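Beverage Shelving, Bay 2: Gallery

Findness fit-out notes, drinks section

The Hodudberg shop keeps its bottled drinks on open shelving behind a plain worktable. The units were restocked in January to a revised shelf plan, and this page collects the views together with the settings used. It is meant for staff who fill the bays and for anyone copying the layout at another site. Shelf heights, facing rules and the fill order are given in the notes. Prices and supplier codes are kept on the stock sheet and are not repeated here.

Shelving is the Stanine open type: upright posts and flat shelves. Shelf pitch is set by the tallest bottle on the tier plus a hand clearance of 5 cm. Less than that and the back row cannot be lifted out without tipping the front one. More than that wastes height, and the top tier ends up out of reach for shorter staff.

1. Middle tier, cola and pale yellow drinks

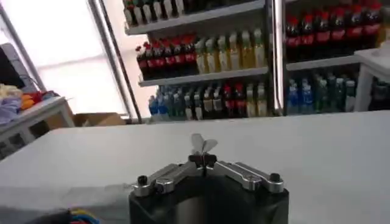
Cola goes to the left of the middle tier and the yellow drinks go directly to its right. The two blocks touch, with no divider. Red caps against green caps give enough contrast to find the boundary from the far side of the table, so shelf strips were left off this tier. When one block runs low, do not spread the other block into the space. Pull the remaining bottles forward and leave the gap at the back.

Labels face front. A bottle turned more than a quarter should be corrected at the next pass. Caps are a poor guide to alignment; use the front edge of the shelf.

The bottom tier starts with the blue bottles on the left and then changes to the dark bottles and mixed stock. It carries the slower lines and gets checked once a day, at 4 p.m. The middle tier is checked at opening as well.

Table: kept in front of the shelving as a set-down surface. Wipe before use. Cartons are opened on the floor side and never on the tabletop, as the staples mark it.

2. Tier order along the run
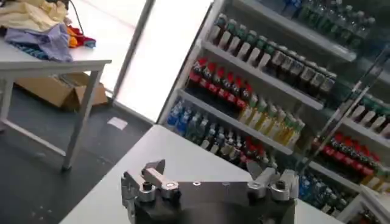 Bottled water is kept high because it sells by the carton and the loose bottles move slowly. Dark drinks with light labels belong on the upper tier as well. Kang, who supplied the original shelf plan, had water at floor level. The change was made after the first month, when the low position proved awkward to fill with the table in place.

Fill order is bottom tier first, then middle, then top. Loading the top of an empty unit makes it less steady, and the posts on this type are not fixed to the wall. Nominal capacity for the bay is 96 bottles at the standard depth. In practice the count at closing is lower.

Room temperature at the shelving is held at about 23 °C. Juice is rotated by date, oldest to the front. The same rule applies to cola, though stock rarely stays long enough for it to matter.

Notes on copying the layout

Measure the tallest bottle before setting the pitch. Set the middle shelf first and work outward from it. Check each shelf with a level, front to back and side to side, before any stock goes on. Allow enough room between the table and the shelving for one person to stand and turn with a carton.

Related pages: Bay 1, Dry Goods; Bay 3, Returns and Empties; Shelf Strip Sizes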